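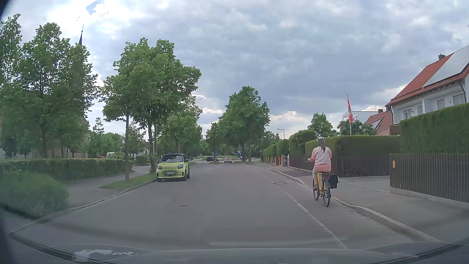 What does a cycle strip change on a street where cars also park at the curb? In the streets we studied, it mainly changes where riders place themselves, and it leaves the parked cars as the chief source of conflict.

3.2 Street types in the Plarnirham survey

The survey sorted residential streets by what is marked on the surface and by how curb space is used. A street with a painted strip was placed in the first group even if the paint was worn, as broken or faded lines were still followed by most riders. A street with no lane markings was placed in the second group, and the third held streets where markings began or ended partway along a block.

In all, 284 street segments were recorded in November, and 3459 parked vehicles were entered in the curb inventory. Vehicles standing in the roadway with a driver present were left out. Of the vehicles entered, 3283 could be assigned to a marked bay or a known length of curb, and the analysis in Section 4 uses only these.

Segments in the second group proved harder to code. Where cars are parked along both sides and there is no line to divide the remaining width, riders and drivers share a single space, and people standing beside parked cars use part of it as well. The Carroll district has many streets of this kind (Figure 3). Bays there may be surfaced with grass pavers, and street trees stand close to the parked vehicles. We recorded an empty bay as available curb space whether or not a tree stood next to it, following the practice of the earlier Flellero study.

Figure 3. Residential street without lane markings, with vehicles parked on both sides and an empty bay of grass pavers at right.
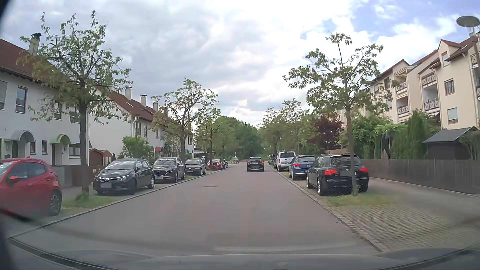
3.3 Coding of rider position

Rider position was coded as near the curb, in the middle of the available width, or near the parked vehicles. Each passage was coded once, at the midpoint of the segment. Passages in which a rider stopped or dismounted were coded separately and are reported in Section 5.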